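# Fernska tabletop kitchen set

**Article 528, by Grititora**
**Recommended age:** from 3 years
**Price:** $300, delivery not included

Fernska is a play kitchen for places where a play kitchen doesn't fit. Most wooden kitchens for children are a big piece of furniture with an oven below and a shelf above. They are nice, but they take a whole wall, and when the group wants to dance or to sleep, they are still there. Fernska has no furniture of its own. It comes in a box, it is put on a table which you already have, and after the game it goes back in the box.

We sell it mostly to kindergartens, to waiting rooms and to libraries with a children's corner. Families also buy it, mainly for grandparents' homes.

## What we mean by a tabletop kitchen

The set mixes toys with a few simple objects that look like the ones from a grown-up kitchen. A child who sees her father stir with a metal spoon wants to stir with a metal spoon too. For this reason we didn't make everything from plastic. The pot and the bowl of the spoon are stainless steel. The towel is a terry cloth towel, and it can wipe a table.

The other part is for pretending. There is a microwave, there is food in cans, and there is a vegetable part which is soft. The microwave doesn't heat anything and needs no batteries. The cans don't open. We were asked many times for cans that open, and we tried it one winter, but the loose lids were lost very quickly and we returned to the closed ones.

## In the box

- toy microwave, cream and teal, with a turntable plate
- toy food cans
- small stainless steel pot with wire loop handles
- spoon with silicone handle
- plush mushroom
- terry cloth towel, light blue
- storage box with lid
- care card in English and Spanish

The pot comes without a lid. Please don't write to us that it is missing!

The clear edge guard is not part of article 528. It is sold by the length, and you find it on the page for table accessories. If you order both together, write it in the note field and we pack them in one parcel.

## Which table is suitable

Any stable table where the child can stand and reach to the middle. A round table also works, but the microwave then needs a good place away from the edge. We don't recommend glass tables, and we don't recommend folding tables with only one leg in the center.

The table should stay free of a tablecloth. Small children hold on to the cloth when they lose balance, and the whole kitchen comes with it.

If your table has a hard front edge, put a guard on it. Before you stick it, clean the edge with a little alcohol and let it dry well. Begin at one end and press slowly. In the first night it is better that no child leans on it. It can be taken off later with warm air from a hair dryer, but on old varnish please try first with a short piece in a place that is not seen.

## How it is played

We don't include a game manual, and teachers have asked us why. The children know already what a kitchen is. Two or three can play at one table without much fighting. With more children it helps to add a second pot, which you can order separately, because the pot is the thing that everybody wants.

Julián Bustamante, who tests our sets in his kindergarten group in Gornham, gave us one useful idea. He puts out only half of the objects in the morning and the rest after lunch. The afternoon then feels like a new kitchen. He also asks the children to fold the towel at the end, and they take this very seriously.

For speech practice the set is also good. The objects have easy words (pot, spoon, towel), and the labels on the cans bring longer ones. Children who can't read yet still know what is inside from the drawings.

## Cleaning and care

**Microwave and cans:** wipe with a damp cloth and mild soap. Don't put them under running water, the water stays inside and dries very slowly.

**Pot and spoon:** wash by hand or in the dishwasher. Dry them at once if you want to keep the shine. The pot is for play only. It must not be put on a stove.

**Mushroom:** machine wash, cold, inside a pillowcase. Let it dry in the air. After washing it can look a bit flat, so press it with the hands until the shape is good again.

**Towel:** wash it warm together with other light colors.

In a group we advise to wash the textile parts every week, and in February, when everybody has a cold, more often.

## Spare parts

All parts can be ordered one by one. Write to us the article number and the name of the part. Prasanna Ranasinghe takes care of the spare parts and answers usually the same afternoon. The turntable plate is the part that gets lost most, and we keep always enough of them.

We are a small company, but our workshop building in Gornham has made wooden and metal toys since 1956, first under other owners. We still repair older pieces when we have the material.

## Delivery

We send with Menon. The parcel is light enough for one person. Schools and libraries can pay by invoice after delivery. If something arrives broken, keep the box, send us a photo and we replace the part without the need to return it.

## Setting it up

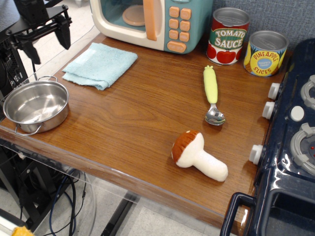

The set needs only a few minutes to arrange, and each group finds its own order after some days. We like to begin with the biggest object, because it decides the rest. The microwave goes to the back, with the door to the children, so that the peach handle and the buttons can be reached from the front. The cans stand well beside it, tomato sauce and pineapple slices, as on a real counter. We leave the folded towel on the other side and the pot at the side too, so the middle stays free for the work. The spoon and the mushroom can simply lie in front, where a small hand finds them first. On this table the clear guard is already on the front edge, and we think it is a good habit to mount it before the box is opened for the first time.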